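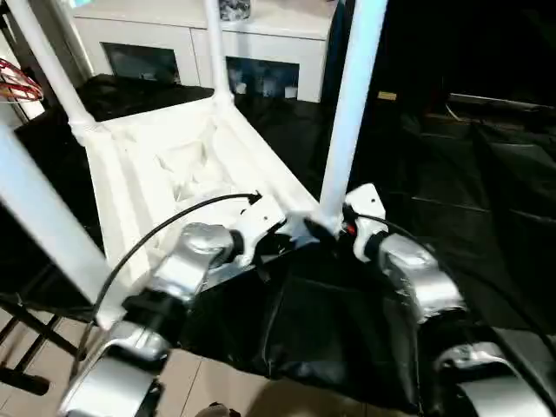 Anyone else here moved into a secondhand-everything flat and found the hard part is deciding what you can live without? I signed the lease in Tonthorpe on a place with one bedroom and a galley kitchen, and I've spent the whole fortnight arguing with myself over whether I need a proper dining table. My mum says yes, obviously, where will people eat. My sister says couch, lap, done. I've gone as far as a plain white one with four round white legs, the sort that spends its first hour on its back with its feet in the air, and I still can't tell whether I'm a dining table person. I eat toast standing at the bench most mornings. But I do like having people over, and I've got a vague picture of a long Sunday lunch with too many chairs. So what did you lot do in your first small place? Table or no table?

Posted by zubaida_p, July 2021

kamran.sethi wrote:
Table, every time. I went without for 14 months in my old unit and I reckon it made me a worse person. Dinner turned into whatever I could hold in one hand in front of the telly. When I finally got one I started cooking again, proper curries, rice in its own bowl, the lot. Doesn't need to be flash. Mine came from an op shop and one corner has been chewed by somebody's dog.

toastrack wrote:
Going to be the grump here. In a one-bedder a table is where mail goes to die. I had one for years and ate at it maybe on birthdays. The rest of the time it was jackets, a half-done jigsaw and a pot plant I kept meaning to repot. Sold it and got a decent armchair, best swap I ever made. If people come over we sit on the floor with cushions and they seem happy enough.

kamran.sethi wrote:
They're being polite, mate. My knees would not survive your place.

toastrack wrote:
Your knees are not invited.

zubaida_p wrote:
Ha! Okay, I do fear the mail thing. My desk at work is already a disgrace. Measured up last night and the living room is small but there's a spot by the window that gets lovely morning sun and would be wasted on a bookshelf. I could fit 2 chairs without anyone having to climb over the couch, and more if I shove the couch back when people come.

iqrak wrote:
The window spot settles it for me. I had breakfast by a window all through uni and it's the only thing I miss about that house (the mould, the landlord and the neighbour's drum kit I do not miss). One tip: don't push the long side flat against the wall. Short end to the wall, so people can sit down both sides. You lose a bit of floor but it stops feeling like you're eating at a counter.

noman_a wrote:
Disagree with Iqra on that. Short end out sticks into the room like a jetty and you'll bang your hip on it every time you go for a glass of water. Long side to the wall day to day, pull it out for company. I've fed 6 people that way in a room smaller than yours and only one of them had to sit on an esky.

iqrak wrote:
Who got the esky?

noman_a wrote:
My brother. He was late.
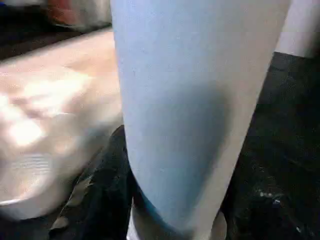 Tomás Bastos reckons you're all talking about the wrong thing, and that what matters is the chairs. He's on this forum too but can't remember his login, so I'm passing it on for him. His view is that people will put up with any old table but they'll leave early if their bum hurts, and that a bench beats four chairs in a small room as it slides right under. He has a point about the sliding. I'm less sold on benches for anyone over fifty, my dad hates having nothing to lean back on.

kamran.sethi wrote:
Tell Tomás a bench is a church pew with ambitions. Someone in the middle always needs the loo and then the whole row has to shuffle.

toastrack wrote:
Cushions don't have this problem.

noman_a wrote:
Folding chairs! Hang them on hooks in the hallway cupboard. I paid 33 dollars for a pair at the Bernow market and they've done every Christmas lunch we've had at our place. Bit wobbly on carpet but fine on boards.

zubaida_p wrote:
Right, I think I've come down on the side of keeping the table, sorry toastrack. Window spot, and I'll try it both ways round before I pick a side in the jetty war. Folding chairs sound like the go and I'm out Bernow way on the weekend anyhow. I'm also making a rule that mail goes in the basket by the front door and nowhere else. Anyone want to put money on how long that lasts?

toastrack wrote:
Four days.

iqrak wrote:
I'm going with a week, I've got faith. And do the Sunday lunch early, before you've got curtains up or anything. If you wait until the flat's ready you'll still be waiting in December.

kamran.sethi wrote:
Agreed, and make something that can sit in one big pot. Lentils are your friend. What colour are the walls, by the way?

zubaida_p wrote:
A sort of sad custard. Starting a separate thread on that.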